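Sunday, late

Standpipe no. 3 still leaking. Everyone walks past it. I walk past it too, to be fair.
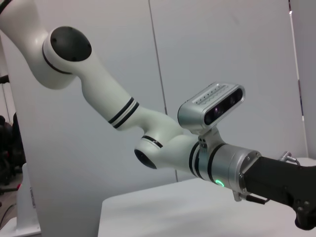 So the meeting first, before I forget who said what. Two hours in the school hall at Wetbridge, all the windows open and it was still like sitting in a mouth. August. The county sent a man with slides and a nice shirt. Sanitation coverage, one hundred percent, big green circle on the screen. Every household on the lower road "served." Somebody at the back laughed out loud and he waited for it to stop and then clicked to the next one.

Served means there is a toilet. Or a box on a form that says toilet. I've been down the lower road four times this month and I know what served looks like. Concrete ring, a slab, a door if you're lucky. The ones by the creek fill from the bottom when it rains. You can't dig a pit in ground that's already water. My grandmother could have told them that and she never went past sixth grade.

Loan Mai stood up and asked who empties them. That was her entire question. Who empties them, how often, and where does it go. He said it was a good question. Then he said it fell under phase two. She asked when was phase two and he said it was under review, and she sat down and wrote something in her notebook so hard I heard the pen.

I didn't get up. Had my piece all ready on the back of an envelope and didn't get up. Annoyed at myself all the way home.

What I was going to say, so at least it's written somewhere:

The money was for 128 units. Fine. They got built, I'm not saying they weren't, I've seen the plaques. But nothing was set aside for the pump truck. The nearest truck belongs to Broreck and Broreck charges 3000 for a visit, doesn't matter if it's one pit or five, and they won't come down past the culvert when it's soft. So people wait till they have enough neighbors to split it. Or they don't wait. They open the side and let it run to the creek at night. Everyone knows. The smell on a Monday would tell you if nothing else did.

And then the creek goes past the wells. That's it, that's the speech. Would've taken one minute.

Later. Ate standing up. Cold rice and the end of the beans.

Still thinking about the map. He had a map up for maybe ten seconds and I swear the creek was in the wrong place. It had it going north of the Dornier lots the way it used to before they filled that corner. If that's the map they sited the pits from then no wonder. Must ask for a copy. Must ask in writing, they never answer the phone. Put in the letter: map, date of map, who surveyed. Also ask for the water tests. They said tests were done. Done where? Done on what day? If you take your sample in the dry month upstream of everything you'll get lovely water.

Abdel Hamid is the other thing. Abdel Hamid is what people call the settlement up behind the quarry, after the old well, and it wasn't mentioned once tonight. Not in the green circle, not on the map. I suppose because it isn't a place on paper. There are families up there with kids in our school. They carry water down past my gate in the morning, those yellow cans, and carry them back up full. If you aren't a household you can't be an unserved household. Neat trick. The percent stays at a hundred.

I did say that to the woman next to me, louder than I meant to. She moved her bag.

What else. The contractor's wife was there, brought cookies, I ate two. She's nice. That's the trouble with all of it, everybody's nice. I don't think the shirt man is a liar either. He's got a number someone handed him and he's got to stand in front of us with it. He looked tired. He'd driven three hours and had another one of these to do tomorow in the next valley. I'd probably click to the next slide too.

No. I wouldn't. I'd hope I wouldn't.

Things Loan told me outside by the bikes:

She's been keeping a list of who's been sick. Only the lower road and only what people tell her, she isn't a nurse any more and she's careful about how she asks. She's got it by house and by week. It bunches up after rain. She hasn't shown it to anyone because it's got names in it, and because last time she showed someone at the county something like that it got called anecdotal. I said copy it out with no names. She said she's been meaning to. I said I'd help, I've got the table and the good lamp. So that's Thursday gone I suppose, but fine.

She also says the school toilets are locked during lessons now because the tank's full. Locked! The girls go home at lunch and half don't come back for the afternoon. That should've been the first thing said in that hall, in that actual building, with the key on a hook behind his head. I didn't know. How did I not know that, I drop off the library boxes there every second week.

Money, quick, while I'm on it. We've got 1000 in the tin from the plant sale plus whatever the bake table made. That's a third of one truck visit. If the school put in, and the church put in, we could get Broreck out once and do the school tank and the four worst ones by the culvert before the real rain starts. Once. Then it fills again. Loan says doing it ourselves lets the county off. She's right. But there's still the key on the hook.

Went round and round on this with her till the bugs got bad. No decision.

My own pit I should say is fine. I'm up the hill. Dry ground, twin chambers, switched over last spring and the old side is sitting there turning to dirt like it's supposed to. By next year I can dig it out and put it under the plums. It works! That's what gets me. Same design on the lower road would never, the ground's wrong, they needed the raised kind, with the steps up, and that costs more per unit so the number of units would be less so the circle wouldn't be green. You can see the exact spot where it went bad and it was just somebody doing a division.

Raised kind, check price. The leaflet's in the kitchen drawer under the batteries. I think it was 25 bags of cement for a pair but that might have been for the big one.

Can't sleep. Too hot, and the dog's at it next door.

Draft of letter, start:

"Further to the meeting at Wetbridge school" no. Too stiff.

"I was at the meeting on Sunday and did not get a chance to speak." Well I did get the chance. I sat on it.

"I was at the meeting on Sunday. I would like the following." Better. Then just the list. Map and the date of it. Water tests with where and when. What phase two is and what's in it. Who is paid to empty the pits, if anyone. Whether Abdel Hamid is counted, and if it isn't, under what line it would be. Whether somebody can come and look after a heavy rain, not before one. School tank, urgent, separate page so it doesn't get lost.

Keep it to one side. They don't turn pages over.

Don't be funny in it. Last time I was funny and got a reply about tone.

Sign it from both of us? Ask Loan. She might not want to with the list and everything. Her sister-in-law works in the permits office and it gets awkward at dinner. I'll sign it alone if so, I don't mind, I've got no one in permits.

Other stuff, so I don't wake up with it:

library boxes, van needs gas
return the ladder
washer for the standpipe, three quarter inch, take the old one along to match. Stop waiting for the works dept to do it. It's a washer
ask at the church re the tank money but ask the right person this time
plums, net them, the birds have started
boots are still at the repair place

Rain now, just started, light. I can hear it on the shed roof. Good for the beans. I lay there for a bit being pleased about the beans and then thought about the culvert and got up again to write this, so.

If it's still going at six I'm going to drive down and look at the creek by the Dornier corner and take the notebook with me. See how high it gets against those last three pits. Write the time next to it. If I'm going to complain about thier tests having no time and place then mine had better have both.

Flashlight needs batteries. Kitchen drawer, same one as the leaflet.

Bed.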